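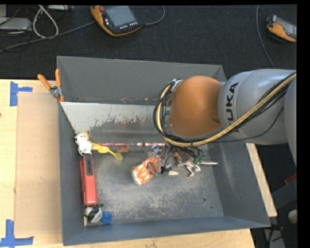 The KUKA arm over a bin of mixed junk, orange cup-shaped thing and all.

So Gimum wants to sell us Condov, their bin picking add-on. The brochure claims 98 percent on "unsorted everyday items," and I'd love to know who picked the items. Areeba Rana asked for the list of 136 test objects and got a PDF with 27 on it.

The price covers 2 days of setup. After that you pay by the hour, plus a yearly license. I'm not signing until they let me fill the bin myself. Thin sticks and small toys first, please.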